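Ticket: Clilley reader app, book file stops at chapter 3
Status: open, waiting on publisher
Priority: normal

Reported problem
Customer bought the historical romance "The Widow of Kemance" as an ebook. The book opens, but after chapter 3 the app goes back to the cover. Page count shows 60. The store page says 300. Customer has an older Flara tablet and has already restarted it.

Steps taken
Removed the book and downloaded it again. Same result.
Opened the same file in the web reader. It stops at the same line, where the heroine is told the house has been sold.
Checked two other romances on the customer's account. Both open to the end.

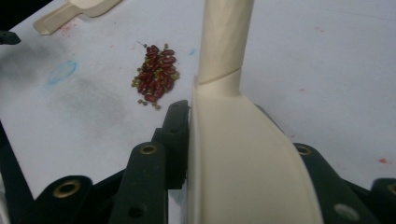 Chapter 4 of this title begins with a recipe page set as a full-width picture, and the file breaks right before it. The publisher's notes say the recipe goes with the kitchen scene and was added for the second edition. I made a test book with plain text on both sides of a picture to see if pictures alone cause the fault. I used a picture saved at 200 dpi. It opened fine on the tablet and in the web reader, and the text after it was all there.

Update, 4:15 p.m.
Looked inside the customer's file. The chapter list points to a chapter 4 file that isn't in the package. The first edition has it. Wrote to Karamanlidis, who handle the conversions, and asked for a new build.

Customer was offered a refund or the first edition in the meantime. Chose the first edition. Bookmark did not carry over, had to be set by hand.

Leave open until the new file is in the store.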